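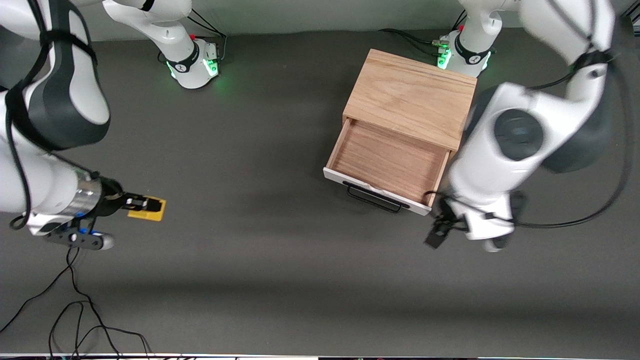 Ruben Hendriks
@rubenhendriks · 2019-06-30
Drawer task, notes from the workshop. Two arms, one small cabinet, one yellow pad. The right arm picks up the pad, the left arm looks after the drawer. Written up in order so I can find it again in September.

Ruben Hendriks
The two arms run from one script on one PC. Each has its own queue and they meet at named wait points. There are 11 wait points in the current version. I would like fewer.

Ruben Hendriks
The longest wait was at the pad. The right arm had closed on it and then sat there until the left one reported the drawer fully out. Now it lifts as soon as it has a grip and waits above the table. Saves 6 seconds a cycle.

Ruben Hendriks
Drawer handle is a wire loop. Good for hooking, poor for pinching. With the fingers closed and pointing down, one finger width behind the loop is enough. Pull along the drawer's axis and keep the wrist stiff in the other directions.

Ruben Hendriks
Get the axis wrong by 2 degrees and the drawer binds on its side walls. I lost an evening to this, having taught the pull by hand and trusted my hand. The axis is now computed from two touched points on the cabinet's top edge.

Ruben Hendriks
The cabinet also walked across the table when the drawer bound. Rubber sheet underneath is next. I don't want to screw it down — it has to be moved between runs anyway.

Ruben Hendriks
Cables. The loose ones on the table are mine and they are a mess. Nothing has snagged yet, but the right forearm passes low over them. Sinaga at the next bench has offered me a length of braided sleeve. Accepted.

Ruben Hendriks
Speed: left arm at full rate on the approach, slow for the last stretch before the handle. Right arm slow throughout. The pad is flat and thin, so the fingers come in close to the tabletop and I'd like to keep the tips.

Ruben Hendriks
Code is in the shared folder under Kadach. The old version is under Hurnov. Please don't run the old one. It has no check for the two grippers being over the drawer together.

Ruben Hendriks
Still to do: closing. A push on the flat of the drawer front works in the dry run, but the script doesn't yet know whether the drawer has gone all the way in. I'll try reading the force at the wrist and stopping on a step.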